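Ticket 246: No position reports from yacht Rodrigues
Opened: 9 Dec 2018
Reported by: Keerthana Krishnan, Race Office
Assigned to: Yuto Kawaguchi

The Cultine tracker aboard Rodrigues has missed four consecutive reports. The skipper confirms by satellite phone that the unit has power – the status light is green. 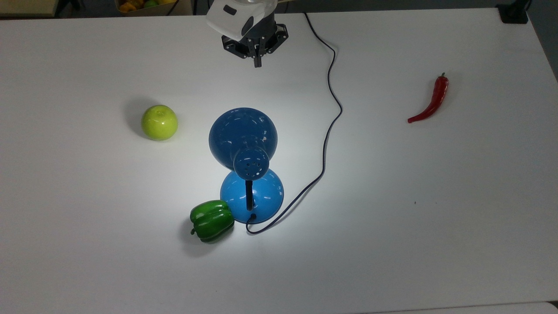 Tracker firmware was compared with the release approved for the fleet and found to be one version behind. The skipper was asked to check the antenna lead for slack, as a cable left in loose bends, like the one running to the blue lamp, can catch on deck gear. No damage was found.

Update sent by satellite link. Reports resumed. Ticket to remain open pending review by Malathi Salian.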